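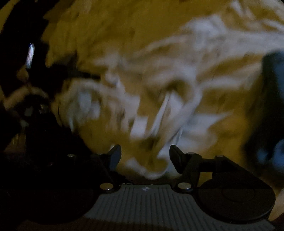

The Ikel bridge call box log is now complete through the end of February. It holds 68 activations over the winter, and 17 of those had no voice contact after pickup. Dispatch sent a unit to all 17. On the sign question, pale lettering on mustard yellow is still under review. The crumpled white cloth on the mustard-yellow surface can be told apart even with the edges smeared by motion, but a large patch of cloth is a much easier target than two-inch letters, so I would not carry that over to the sign panels without a road test.

On March 8, 2024, a list member wrote:
> Two questions before the county closes comments.
> 1. Does the Volamik unit ring through to Doddale dispatch directly, or does
> it still go by way of the Adams switch?
> 2. The old spec put a box every 2,498 feet. Is that still the figure? It
> leaves the middle span with no box at all.

1. It still goes by way of Adams. The direct line is in the June work order. Until then the delay from pickup to first ring is roughly 10 seconds, measured from the north approach. The south approach has not been measured.

2. Yes, the figure is unchanged, but it was written for open highway and the bridge was never treated separately. I have asked for one box at each end of the middle span, on the walkway side. The mounting plates there are already drilled – the bolt pattern matches the older housing, so an adapter will be needed.

One correction to my last message. I said the open-line alarm cuts off when the handset is replaced. It does not. The alarm holds until dispatch clears it, and the location stays on the screen for that whole time.

Please send any other comments to the list and leave the subject line as it is, so they end up in the same thread.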